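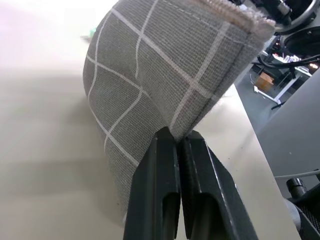 Have you ever tried folding a tea towel with just two fingers? Go on, have a go! It's fiddly, and that's the sort of puzzle our robot gets all day long.

I'm Siiri, and I teach robots to handle cloth. A brick keeps its shape when you pick it up, but cloth flops and crumples differently every time — so I can't give the robot one set of moves to copy. It learns from examples instead. I steer it through a job 100 times, and it studies what its camera saw and how its fingers moved.

Then we test it 20 times on its own. Last March it managed 3 good folds. Back to practising!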